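OK so I sat in the waiting area at the Miltville tire place for two hours this morning and wrote down everything I know about learning to knit socks as an adult with no patience. Thread, I guess? It's long, go get a snack.

1/ Some background. I started knitting last winter, I have finished nine socks, and yes that is an odd number. The ninth one is blue and it lives in a drawer until I'm in a better mood.

2/ Everybody told me to start with a scarf. I hated the scarf! It's the same row for your whole life. Socks change every couple of inches, you get a cuff and then a leg and then a heel and you always have a little something to look forward to.

3/ Yarn first. You want sock yarn with some nylon in it. I made my first pair out of the softest pure wool in the shop (gorgeous, felt like a kitten) and walked right through both heels before May.

4/ My everyday yarn is a Grendent. It's kind of scratchy in the ball, it smells like a barn when you soak it, and I love it. After a few washes it settles down and the stitches sort of lock together. The mustard is a much nicer mustard than it looks on the website.

5/ I also tried the Nesent stuff with the self-striping colors. Very fun to knit. It splits if you look at it wrong, though, so maybe save it for a second or third pair when your hands know what they're doing.

6/ Needles. You've got three camps: double points, one long circular, or two short circulars. People get weirdly heated over this. I learned on double points and dropped one down a storm drain, so now I'm a long circular person.

7/ If you do go with double points, buy bamboo ones. Metal ones slide out of the stitches and then you're on the bus with a fistful of loops and a stranger holding your needle.

8/ Swatching. I know. I know! But knit a little square first and measure it. I skipped it on pair two and made something that would fit a traffic cone.

9/ The numbers, for people who like numbers: my foot pattern casts on 64 stitches, which is pretty standard for this weight of yarn. If your ankles are slim go to 60. If you have my family's calves go to 72 and don't feel bad about it.

10/ Cast on LOOSELY. Looser than that. My first cuff wouldn't go over my heel at all, I had to cut it off the sock with nail scissors while my sister laughed at me over the phone.

11/ Then it's ribbing. Knit two, purl two, until you're bored, and then one more inch. This is good TV knitting. I did a full cuff during one baseball game and that included a rain delay.

12/ Pattern rec: the Symonenko heel. It's a short-row heel, you work back and forth on half the stitches and it makes this neat little cup. I learned it from a photocopy so faded that I misread a 6 as an 8 and it still came out as a heel.

13/ Do the heel in the daytime, in one sitting, with your phone in another room. I have tried it at 11 at night. I had to rip the whole thing out at breakfast.

14/ Ripping out, by the way, is fine. The yarn doesn't care. Put a thin contrasting thread through a row of stitches before you start anything scary (it's called a lifeline) and then you can pull back to it without crying.

15/ The foot is just a tube. Around and around. Try it on as you go, you can get a sock in progress onto your foot if you're on a long circular and you aren't ticklish.

16/ Stop when you reach the base of your big toe and start decreasing. If you keep going because you're enjoying the show, you will have an elf sock. Mine have been elf socks twice.

17/ Grafting the toe. People act like this is surgery. I say the steps out loud under my breath, knit off, purl on, purl off, knit on, and if somebody talks to me in the middle I hold up one finger and keep going.

18/ Second sock syndrome is real, see also: the blue one. What helps me is casting on the second cuff the same evening I finish the first toe. Even three rows. Then it's a thing you've already started.

19/ Somebody asked how long a pair takes. For me, a month if I'm mostly doing it on lunch breaks, ten days if I have a cold and I'm stuck on the couch. I've seen people do a pair in a weekend and I assume they have different wrists.

20/ Where I knit: anywhere with a decent chair, a quiet corner and a little side table for my tea. I'm not picky past that.

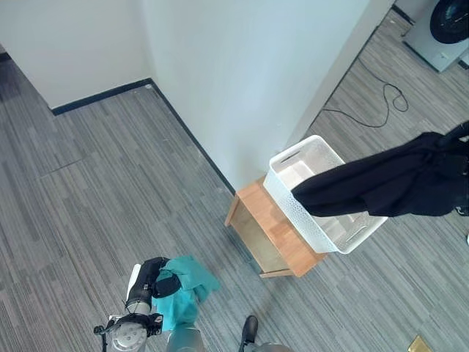
21/ Washing. Cool water, a bit of wool soap, squeeze them in a towel and lay them flat. Please tell everyone in your house. Felted socks are adorable and they fit a toddler.

22/ Darning is easier than you'd think! You weave a little patch over the hole, over and under, like the potholders you made in second grade. I use whatever leftover color is closest to hand. My gray pair has one orange heel and one green one and I get compliments.

23/ Cost, since folks always want to know: no, it isn't cheaper than buying socks. A ball of good yarn costs more than a whole pack of tube socks. You're paying for the evenings too, is how I look at it.

24/ Leftovers. Every pair leaves you a sad little golf ball of yarn. I'm saving mine for a blanket made of tiny squares. A friend told me hers took 1,000 squares, and I have 99, so check back when I'm retired.

25/ If you only take one thing from this whole thread, make it the loose cast on. Go up a needle size for that row if you have to, then switch back down. Your heels will thank you.

26/ Second thing, write on your pattern. Row counts, the needle size, which foot you tried it on. I was so sure I'd remember what I did on sock one and I never have, not a single time.

27/ Oh and the tire was fine, it was a nail. I got most of a leg done while they patched it. Going to go find some more of that mustard before the shop closes, and if you've got a heel question put it in the replies, I'll get to them after dinner.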